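Open shelf for everyday plates, how do you stack yours?
Kitchen and Dining > Storage

Posted by nbaysal, April 2025

I've given up on the cupboard and moved our plates to an open rack, black metal with one board across it. None of them match. I bought them one colour at a time, so the sizes and rims differ as well. The big orange one has a wide rounded rim and I can't decide if it belongs on the board or on the table. 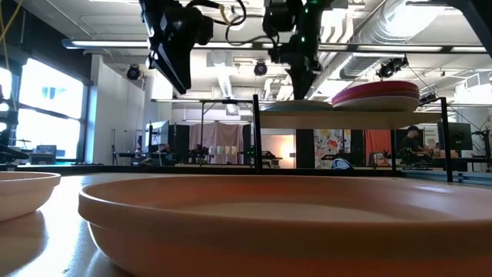
Reply 1, posted by storport_gyula

Leave the orange one off. A plate that size takes up room for two stacks. I'd put the pale blue-grey one under the pink ones and have a single pile.

Reply 2, posted by yutongz

Disagree with Gyula. One pile means lifting the lot every time you want the bottom plate. Two short piles are easier to live with. I have a Flirska rack with 10 plates on it and never go above four in a pile.

Reply 3, posted by storport_gyula

Depends how often you use the bottom one. Ours comes out in December and that's it.

Reply 4, posted by nbaysal

Tried a darker one on the board, the purple over the cream. It doesn't want to lie flat there, it's up on the right side. The orange is still on the table with the red and the magenta.
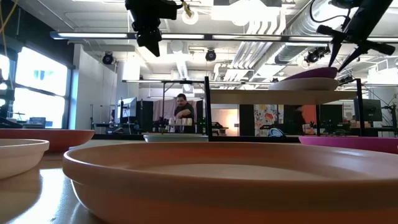 I like the colours together but I'd want the pile level before I left it overnight. The cream one is fine at the bottom, I think. It's what goes on top of it that needs sorting out.

Reply 5, posted by sinan_a

Pair them by rim. If the curve of the top plate is tighter than the one below it will rock. Put the purple down first and try the cream on that.

Reply 6, posted by yutongz

Or felt rounds between them. Cheap, and they stop the glaze getting scratched.

Reply 7, posted by sinan_a

Felt holds crumbs. I threw mine out.

Reply 8, posted by nbaysal

Will try the cream on top first. No felt for now. Does anyone screw their board down, or is it all right just resting on the rails?

Reply 9, posted by muammer_y

Screw it. Two at each end, 6 mm clear of the edge.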